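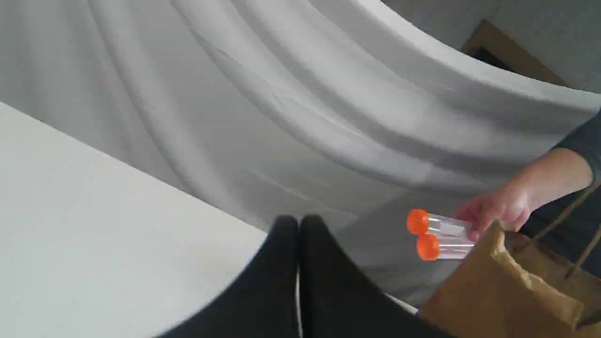
"What do you want done with the tubes?" Damián asked.

"Put them in the paper bag, and keep the pairs together," said Noemí.

She was in a glorious mood. It was the last afternoon before the seeds went up to Gindthorpe, and she had waited two years for someone up there to say they'd plant them! Damián had only come in to borrow a stapler, but she had him packing before he'd found it.

"Don't you have a proper box?"

"I've got a bag with handles. What's a box got that's better than handles?"

He laughed. He had known her since their first October at Sedach, when she cried over a marrow – happy tears, she always insisted – and he knew better than to argue about luggage.

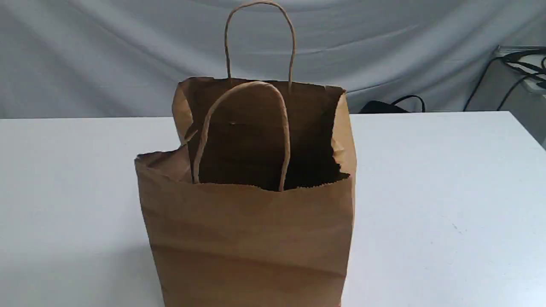
And handles mattered, she went on, when you had to change trains at Cuautle with a coat over one arm and a sandwich in the other. Her aunt Elvia had carried everything that way: plums, library books, once a live hen.

"In a paper bag?"

"A very calm hen."

Damián wanted to hear all about the hen, so she told him, right through to the bus driver and the egg. By the time she'd finished it was nearly five, and he still hadn't got his stapler.

"Come with me," she said. "You can hold the sandwich."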